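Winter Cabin Kitchen: Before You Unpack

Rental cabins up at Detmont are usually stocked with salt, a dull knife and not much else. Call ahead and ask what's in the kitchen. The store in Fleserham is the last one before the pass, and it closes at 3 on Sundays.

Bring a small sharpener and your own dish towels. Freeze chili or soup flat in zip bags so it packs tight in the cooler.

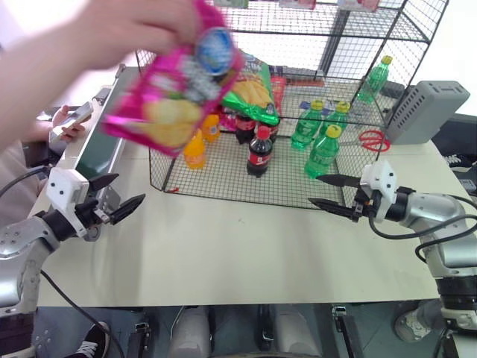
Above 3,000 feet, pasta and beans take longer to cook. Start the water before you take your boots off — the older stoves are slow. Keep a lid on the pot.

Wet gloves go on a rack well away from the burners. On the last night, run the dishwasher before bed and leave it open to dry. Most owners want the trash out by morning checkout.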